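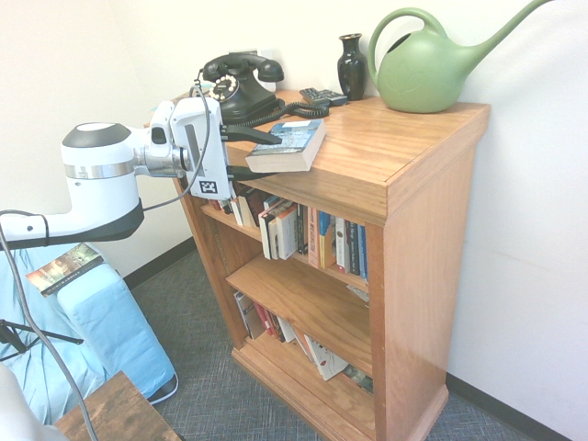

What should be kept on top of a reading room bookcase, and what should be moved?

Erorura Community Help > Shared Rooms > Shelving and Storage
Viewed 1186 times

Negin Abbasi
Posted 2/28/21

I am responsible for the reading room on the ground floor of the Bavska residence, and I would be grateful for guidance on the arrangement of our bookcase before the room is opened again to residents in April.

The bookcase is the one in the photograph attached to this post. It is a honey-colored wooden piece with three open shelves and a wide flat top, and it stands against a cream wall with an outlet behind it. Over time the top has become the place where everything is set down. At present it holds a black rotary telephone, a black remote control, a tall black vase with a narrow neck, a light green plastic watering can, and a paperback with a blue and white cover which ought to be on a shelf. The telephone cord lies across the top from the telephone toward the other articles, and I am not satisfied with that arrangement.

The top shelf carries a row of upright books. Several of them lean at the left, and I am concerned that the spines will be spoiled. The middle shelf is mostly unused. Our lending list contains 253 titles, though the greater part of these are stored in the cabinets of the adjoining room and are brought out by request.

My questions are as follows. Is it acceptable to keep a watering can on the same surface as books? Should the leaning books be laid flat, or moved down to the middle shelf? Where should returned books be placed, so that they do not remain on the top? Finally, is there any recommended way of dealing with the cord? The residents are fond of the telephone and have asked that it remain in the room, so I do not wish to remove it.

The budget for the room is modest. I would prefer to use what we already have.

Comments on this post

Moradi Reading Circle: Does the telephone need to be connected, or is it for display? The answer affects where it may stand.

Negin Abbasi: It is for display. I should have stated this. The residents simply like to see it there.

Plastus Household Library
Marked as helpful by the original poster

Thank you for the clear account of the room. We maintain a small lending collection of our own and have had to settle most of these matters at one time or another. Our recommendations are given below in the order in which we would carry out the work.

The watering can

The watering can should be moved before anything else is done. A can that has been filled and set down on a finished wooden top will sooner or later leave a ring, and a spill from that height has only one direction in which to travel, namely down the front of the shelves and into the books. A can with a long spout is also easily caught by a sleeve. We suggest a windowsill, a low plant stand, or the floor beside the plants it is used for. If it must stay in the room and there is no other surface, place it on a tray with a raised edge and empty it after each use.

The top should then be wiped with a soft cloth, barely damp, and dried at once. We advise against spray polish near books. If there is a pale mark in the finish where the can has stood, leave it alone for 10 days before attempting any treatment; faint marks of this kind sometimes fade without help.

The vase

The vase may remain. We would place it toward the back and use it with dried stems only, so that no water is kept above the shelves. A tall vase with a narrow neck can be unsteady when it is light, and a little clean sand in the base is a customary remedy. Please check first that the sand can be got out again. Our own vase has had the same sand in it for a considerable period, for the reason that it cannot be removed.

The leaning books

Books should stand upright or lie flat. A book left at an angle puts strain on its joints, and the boards of a hardcover will in time take on a slant. Since your middle shelf has room, we recommend the following:

Take down the leaning volumes and set them aside by height.
Return to the top shelf only as many as will stand upright with light support from their neighbors.
Place the remainder on the middle shelf, beginning from the left, and close the row with a bookend.

The row should be snug but not tight. A person of ordinary strength ought to be able to take hold of a book by the middle of its spine and draw it out without disturbing those on either side. If it must be pulled by the top edge, the shelf is too full.

Large or heavy volumes may be laid flat in short stacks. We keep our stacks low, with the largest book at the bottom, and we turn all of the spines outward so that the titles can be read without lifting anything.

Bookends need not be purchased. A heavy book lying flat at the end of a row will serve.

Returned books

A paperback on top of a bookcase is in nearly every instance a returned book whose proper place the reader did not know. We would set aside the right-hand end of the middle shelf for returns and put up a small card reading "Please leave returned books here." The person in charge of the room can then shelve them at the end of the day. Our readers took to this readily. It was necessary to replace the card after the first month, as the original had been used for a bookmark.

We hope that these notes are of service.

Comments on this answer

Negin Abbasi: I am much obliged. The can has been moved to the windowsill of the adjoining room. May I ask whether you sort by subject or by author?

Plastus Household Library: By author within broad subjects. For a single bookcase, however, we would sort by author only -- readers who are browsing will look at every shelf in any case.

Negin Abbasi: That is a sensible point. I shall sort by author.

Moradi Reading Circle

We are in agreement with the answer from Plastus and wish to add remarks on the telephone and the remote control, which were not addressed.

A display telephone should stand where its cord can rest behind it. Gather the coiled cord loosely and lay it at the back of the telephone, against the wall. It should not be stretched out along the top, where it will catch on whatever is set down or picked up. It should also not be wound tightly about the body of the telephone, as the coils will lose their shape. If a plain length of cable is attached as well, this may be folded and held with a soft tie. A strip of cloth is adequate. Rubber bands are to be avoided, as they become sticky with age.

Before anything is tucked behind the bookcase, please ascertain what is plugged into the wall at that point. There should be room for a plug to be removed by hand, and no cord should be pinched between the wood and the wall. Our own bookcase stands 2 inches clear of the wall for this purpose, and the gap also allows air to pass behind the books.

As for the remote control, its place is with the equipment that it operates. If that equipment is in the same room, a shallow dish on the table next to it will be sufficient. If it is in another room, the remote should be carried there. In a shared building, an article of this kind that has been put down on a bookcase will be searched for by several people in turn, all of them looking under cushions. We label ours on the back with the name of the room.

With the can, the paperback and the remote relocated, the top would hold the telephone and the vase. We consider that to be enough. Some institutions prefer to leave the top entirely clear, but in a residence we see no objection to a few articles for which people have an affection, provided that they can be lifted for dusting.

One further matter concerns dust. The tops of the books should be brushed from the spine toward the front edge with a soft, dry brush, the book being held firmly shut. We do this in April each year and again when the heating is turned on.

Comments on this answer

Negin Abbasi: The advice on rubber bands comes at the right time, as I had one in my hand. I will use a cloth tie.

Reader at Bavska

I live in the building. I would ask that the telephone be left at the left side of the bookcase where it has always been. Children who visit like to turn the dial and they can find it there. I have no opinion about the vase.

Also, if the blue and white paperback is being returned to the shelf, I had not finished it.

Comments on this answer

Negin Abbasi: The telephone will remain on the left. The paperback is being held at the desk and may be collected whenever convenient.

Moradi Reading Circle: If the dial is in regular use, we would suggest placing felt pads beneath the telephone to protect the finish. They can be cut from any scrap of felt.

Reader at Bavska: Thank you. I have some felt and will bring it down when I collect the book.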